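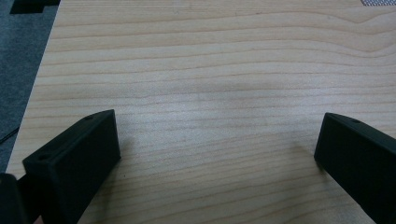 Light wood tabletop with wavy grain, matte surface.

Table Surface Finisher, full time
Verbeke, Hitby workshop

Verbeke makes and refinishes wood-veneer tables for offices, libraries and schools. We are hiring one finisher to join the day shift in Hitby. The job is mainly tabletops: sanding, staining, top coat and final check.

What you will do
Sand veneer by hand and with an orbital sander without going through the face. Match stain on repair jobs to the customer's existing furniture. Spray and rub out matte and satin top coats. Check each top under raking light for specks, scratches and shiny patches, and mark what needs to go back. Wrap finished tops for the truck.

What we ask for
Two years of finishing work, in furniture, cabinets or instruments. Good color vision (there is a short test). You can lift 50 pounds with a partner. Experience with pale veneers is a plus, and so is a driver's license.

Hours and pay
Monday through Friday, 7:00 to 3:30, with a half-hour lunch. Pay depends on experience and will be discussed at the interview. There are 12 paid days off in the first year, plus holidays. New hires get a $500 allowance for boots and hand tools after the first month.

How to apply
Send a resume and photos of two or three finished pieces to Femke Nijs at the front office, or drop them off in person. Please write job number 534 on everything. Shop interviews are with Shaimaa Hamdy and include an hour at the bench on a sample top. Materials are provided.

Posted Thursday, June 9, 2022. Open until filled.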